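About Konent

Konent is a small dried fruit and tea shop, and if you've found your way to this page you're probably the sort of person who reads the back of the packet, so welcome! We've been on the same corner for 19 years now, with the same green door and very nearly the same sticky lock.

Kalevi Saarinen opened the shop after a long career selling office furniture, and he'll be the first to say he knew next to nothing about fruit when he signed the lease. What he did have was a good nose, a patient family and a habit of talking to growers until they ran out of things to tell him. The early stock was apricots, figs and black tea, and for a while it all came out of the back of his station wagon. The Mamberg pear rings arrived a little later, and we still get letters when they sell out (usually by June, we're sorry to say).

These days we keep around 25 kinds of fruit on the shelves, plus our own Seyoum blend, a smoky breakfast tea that goes very well with toast and a slow morning. Everything is weighed and bagged behind the counter. You're welcome to taste before you buy, and please do ask for a recipe card, as we have drawers full of them and love handing them out.

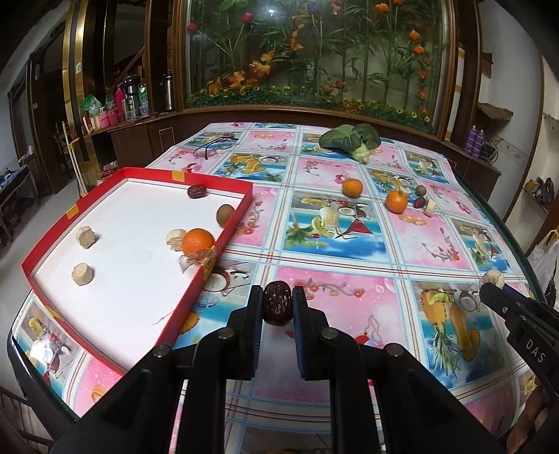 Dried fruit, to our way of thinking, belongs on the kitchen table and not at the back of a cupboard waiting for the holidays. Put out a bowl after supper and see how quickly it goes. A red jujube with that wrinkled, glossy skin is lovely just as it is, or simmered with ginger for a sweet tea, and it looks right at home over a tablecloth covered in pineapples and cherries. Do watch out for the pit if you're using whole ones!

We close for 2 weeks every summer to visit growers and repaint whatever needs repainting. The rest of the year, come in and say hello, and bring your own jar if you have one.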